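Nollis Bed Blanket, Large
Product code 2215
Supplied by Punus Household Textiles

Description

The Nollis is a large blanket intended for everyday use on a double bed. It is supplied in three colourways, of which the cream, orange and crimson is the most frequently ordered by residential establishments and guest houses. The design is arranged in broad panels, with floral work set against the plain ground. The blanket may be used as the top layer of the bed throughout the year, or over a quilt in the colder months.

The range was drawn up by Lucimara Paiva and has been kept in continuous supply. Minor differences of shade between one delivery and the next are to be expected. Customers who require several blankets for the same room are advised to place a single order, stating the room or ward for which they are intended.

Use on the bed

The blanket should be laid with an equal overhang on both sides. It is not fitted and has no ties. Where the bed is also used as a surface for sorting and folding clothing, the blanket may be left in place, provided that the garments are clean and free of pins, open zips and hooks. Printed clothing that has not been washed before should be kept off the cream areas until its first wash has been completed. 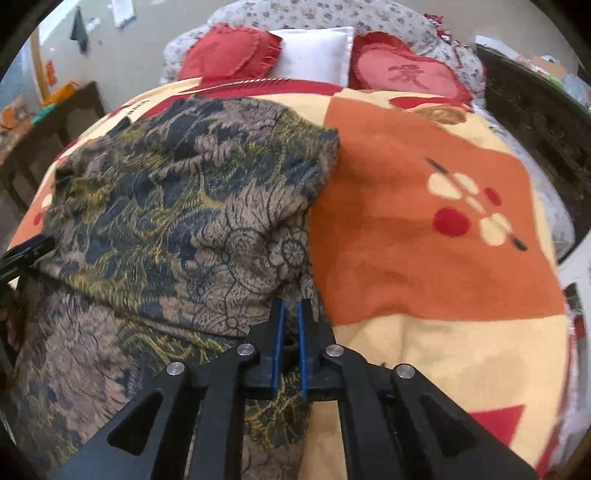

Can the blanket be washed together with clothing?
It should be washed on its own. The weight of the blanket prevents smaller articles from rinsing properly, and dye from dark garments may mark the cream panels.

Care

Wash at a low temperature on a gentle programme, using a liquid detergent without bleach. The drum must be large enough to hold the blanket without force; a machine with a stated capacity of 8 kg or more is suitable. Establishments with their own laundry may follow their usual programme for coloured bedding.

Dry flat or over two parallel lines, away from direct sun. Tumble drying is not recommended. Creases which have formed in storage will generally fall out after some 18 hours on the bed. If pressing is required, a cool iron should be applied to the reverse through a cotton cloth.

Loose threads should be trimmed level with the surface and should not be pulled.

Storage

Fold the blanket lengthwise and then across, with the face inwards, and store it in the cotton bag supplied. Plastic covers are unsuitable for long storage. Blankets held in reserve should be taken out and refolded along different lines at least once a year.

Ordering and returns

Orders from institutions are handled by Gaétan Fehr at the Staston office. Private customers may order through any Matos showroom, where a sample of each colourway is kept for inspection. Blankets may be returned unused, in the original bag, on presentation of the delivery note. Articles that have been washed can be accepted only where a fault in manufacture is found.

Enquiries concerning repairs to edges and seams should be addressed to Shahla Esfahani, Textile Services, at the same office. The product code and the date of delivery should be quoted in all correspondence.

Page last revised May 15, 2019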